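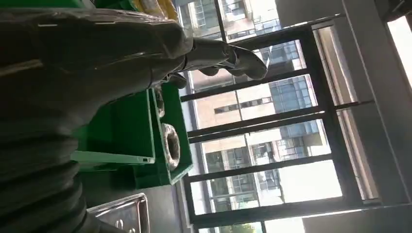
A robot hand at work by the window, with a green crate below it.

Can a Robot Pack Your Box?

Say you order a cable for your game console. Somebody has to find it, bag it, weigh it and send it off. A company called Brullard wants to rent out a robot to do that job. The robot is called Ama, and the ads say it works "just like a person."

Does it? Let's be picky.

Ama has two arms, and a hand with fingers and knuckles like yours. It looks great. But looking like a hand is the easy part. Your hand can feel a bag start to slip, and you squeeze harder without thinking. A robot needs sensors and a lot of computer math to do the same thing. Brullard's booklet has 6 pages about Ama and not one word about how often it drops stuff.

Bags are extra tricky. A box keeps its shape. A plastic bag squishes and folds a new way every time you grab it. 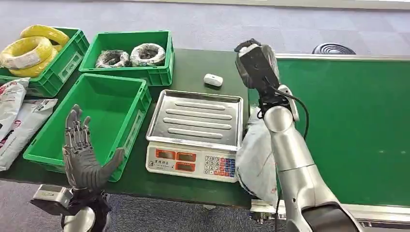
Weighing is another thing to ask about. A scale only tells the truth if nothing else is leaning on it, so the robot has to let go and back off before the number counts. People do this without a thought. Lurdes Sequeira, who runs a small parts shop, asked Brullard how Ama handles it. She was told it "learns." Learns how? From whom? She is still waiting to hear.

Then there's speed. The ad says Ama can sort 843 items a day. That sounds like a lot! But how long is a robot's day? If it runs all 24 hours, that's about 35 items an hour. Try it with socks and see if you can beat that.

Words to know
Sensor: a part that helps a machine notice things, like touch or light.
Conveyor: a moving belt that carries things along.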